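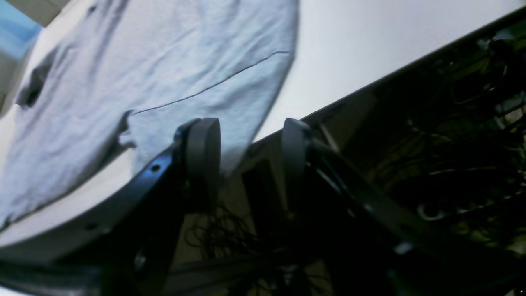

Subject: Re: [saltach-neighbors] Winter coat and toy drive - drop-off points

Date: 27/10/2025

Hi all,

Answers to Itziar's questions are below her message. We have 54 families signed up so far, and the list stays open until the end of next week.

Itziar Cifuentes wrote:
> I can take bags at the Wullberg Street hall again this year, but I need to know
> which evenings. Also, are we accepting used toys? In September someone told
> me yes and someone else told me no. And who is paying for the van? Last year
> I put in for gas and never heard back.

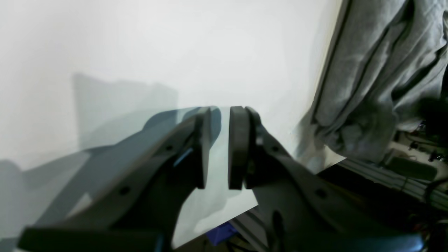

1. Evenings

The hall is ours for 2 evenings a week, from 6 to 8. Please don't leave bags on the steps outside those hours. Vuorinen Bakery will also take bags at the side door during the day.

2. Toys

New toys only for children under three. For older kids, used is fine if it is clean and has all its parts - board games especially. No stuffed animals unless the tags are still on.

3. Van

Prarex Hardware is giving us $200 toward the van and gas. Itziar, send me last year's receipt and I will pay it out of the same money.

We are short on boys' coats in the bigger sizes and on gloves of any kind. If your kids' school has a lost and found that gets cleared out before the holidays, please ask the office whether we can have what is left.

I still need two drivers for the delivery morning. Write to me off-list if you can do it.

Deok-su Yeon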